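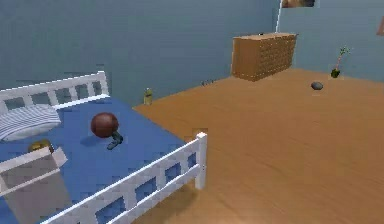
4.2 Order of tasting and the scores of the panel

The wines were poured in the same order for all tasters in the first session, and in a mixed order in the second. Ishida (Toshio Ishida, personal communication) had warned us that a fixed order gives an advantage to the wines near the end of a flight, when the palate is tired and stronger wines are easier to notice. We therefore compared the two sessions wine by wine.

In total 247 scores could be used. Another three were removed, as the taster had written the glass code in such a way that we could not read it. The scores come from the Trallholm panel, which met in November and used the same 100-point sheet on both occasions. Labels, bottle shape and the colour of the capsule were hidden. The price was told to the panel only after the second session.

Figure 3. Mean score by position in the flight, first session (fixed order) and second session (mixed order). Bars show one standard error.

In the fixed order, the mean score rises slowly from the first glass to the last. In the mixed order this rise is much weaker – it does not disappear, but it is no longer larger than the error. The two wines from Ebihara behave differently from the rest. Both lost points when they were moved to an early position, and one of them fell below the level at which the panel would normally give a medal.

To test if this result depends on a few generous tasters, we drew 1000 bootstrap samples at the level of the taster. The sign of the position effect stayed the same in nearly all of them. Leaving out Aoki's flight, where one bottle was replaced during the tasting, also did not change our reading.

We did not find any link between position and the written comments. Tasters used the word "balanced" as often for early glasses as for late ones.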